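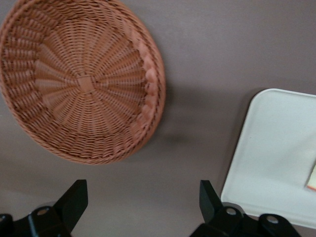

Choosing a gripper for the counter job: speaker notes

Slot is 20 minutes plus questions. Numbers are on the handout. Do not read the tables aloud.

Opening

State the job first. Two arms, one tabletop, packaged food and drinks, and a tray to be filled to order. The arms and the wrist cameras were fixed before the project started. The open choice was the fingers, and to a lesser degree the controller settings behind them.

Project name is Batament. Say it once and move on.

What we compared

Two finger sets, both two-fingered parallel motion, both black, same mounting pattern.

Vaneo set: flat blade, squared tip, stiff. Narrow enough to go down inside a basket without touching the far wall.

Jevach set: wider pad, soft facing, more contact area. Better friction on film. Needs more clearance on each side.

We logged 1,196 grasp attempts across both sets. Of these, 173 were failures of any kind. Define failure before showing the split: a drop, a missed close, a crushed package, or a stop from the force limit. A slow grasp that ends in a good place counts as a pass.

Pause here. People usually ask whether the operator was the same for both sets. Yes, and the order of the sets was swapped every session.

Baskets

Spend time on this part. A woven wall is a poor neighbor for a thin finger. The tip can enter the weave, and the wrist then reads a side load that looks like a grasp. With the stiff blades we saw this mostly on approaches near the rim. Fix was an approach from closer to vertical and a lower side load threshold.

A sloping inner wall also means the item seldom lies flat. For wrapped sandwiches, closing across the thickness of the wedge worked better than closing on the long edge. The film slides before the bread does. Mention that closing force has to be set from the filling, and that egg is the worst case.

Point at the sandwich on the slide. Arm on the right of the picture, clear wrap, item tilted up from the basket floor. The other arm is at the left, over the stepped display. The beige tray in the center is empty.

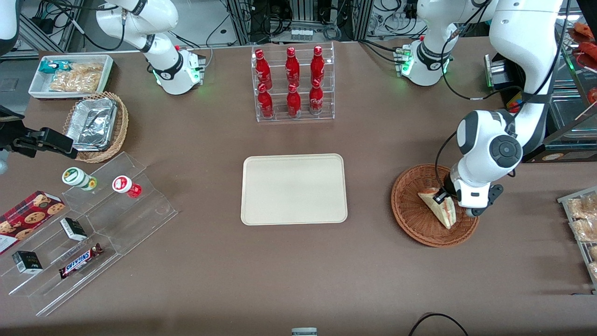
Cameras

The wrist view gives the gap between the fingers and whatever is directly beyond it. It is good for the last stretch of the approach and weak for planning. Once an item is held, it can block much of that view.

The fixed view gives the layout and both arms. Its weak point is clear material. Acrylic steps, clear bags and plastic film all gave poor edges. We did not solve this. We stored shelf heights as constants and used the camera for position in the plane only.

If time is short, skip to the controller section.

Bottles

The rack holds six, three on each tier. The necks are the easy grasp for either finger set. The wide pads have trouble with neighbors at body height, so we take front tier first and grip above the shoulder.

Controller

Position control with a force stop was enough for bottles and boxes. Sandwiches and bags needed the slower force ramp. We set the ramp to 700 milliseconds and left it there for both finger sets. The Lapiņa controller accepts a separate ramp per item class, and we used that feature in every session after May.

Recommendation

Blades for baskets, pads for flat shelves. If only one set can be bought, buy the blades and add a thin soft facing. We have not tested that facing over a long run. Say so before someone asks.

Questions

Leave the handout table on screen.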